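Vacancies > Part-time and sessional > Research support

Task demonstrators, hand-held grippers (sessional)

Millura is looking for people to carry out ordinary household and shop-floor chores using a pair of hand-held grippers. The recordings are used to train Aster, our two-armed system, and to test how far it can get with the same chores.

Aster can't do most of this work yet. It will pick up a box and set it down reliably. It struggles with clear glasses, lids, soft packaging and anything with a cable attached. We need many examples of people doing these things steadily, including the attempts that go wrong.

The work
You will sit or stand at a table with a gripper in each hand and work from a short list: moving a drinking glass, opening and closing storage boxes, sorting small parts, coiling cables, restocking a shelf. A session is 2 hours with a break in the middle. Most people repeat one chore about 20 times before changing to the next. It is repetitive and you should know that before applying.

Who we want
No technical background is needed. We would like to hear from people who have worked in shops, cleaning, kitchens, packing or care. You must be 18 or over, able to use both hands for the length of a session, and happy for your hands and forearms to be recorded. Left-handed applicants are welcome. Please leave rings and bracelets at home.

Pay and place
£345 for a block of sessions, with travel paid separately. Training is paid at the same rate. Sessions take place at our Vurketti building, second floor, with lift access. Morning and afternoon slots are open from February.

How to apply
Write to Severyn Hrytsenko in the demonstrations team, in no more than 300 words. Tell us what manual work you have done, paid or unpaid, and which times suit you. A CV is optional. If you took part in the Parisi shelf trials you can apply again, but please mention it.

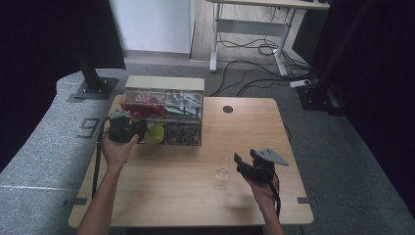 Two grippers in use at the table, with a drinking glass and a storage organiser.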